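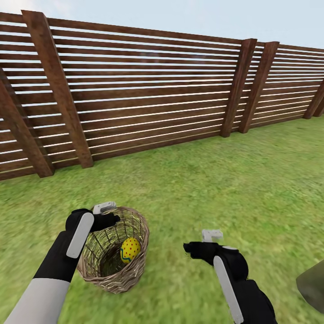 Lifetime Coatings and Other Long Promises

A flyer from Peridard has been going through mailboxes on the east side since April, and several readers have asked us what we think of it. The offer is a "one-time treatment" for outdoor wood, sprayed on in a morning, with a promise that you will never stain again. The price is $118 per panel, with a minimum of four panels.

We have heard this before. Renero made much the same claim a few years back, and their warranty turned out to cover the product but none of the labor, which is where most of the money goes. Peridard's flyer says "lifetime" in large type. Whose lifetime? The small print on the back defines it as the "expected service life of the coating," and then gives no figure for that. So the coating is guaranteed to last as long as it lasts.

We called the number and asked for test results. We were told the product had been tested by Royer, and that the report could be shared once a deposit was paid. We asked if Royer had any tie to the company. The person on the phone didn't know and offered us a discount if we signed up before 9 that evening.

Maybe the stuff works. Some sprayed sealers do a decent job for a few seasons, and a fence with good sun and some air moving past the boards will hold up pretty well with ordinary stain anyway. But get the warranty in writing first, read the part about "normal weathering," and ask who pays if the crew has to come back. Get a second price from a local painter too. The one we asked quoted around a third of Peridard's, with no mention of lifetimes.

If you have already signed, check your contract for a cancellation period. Ours, when we finally got a blank copy, gave 3 days.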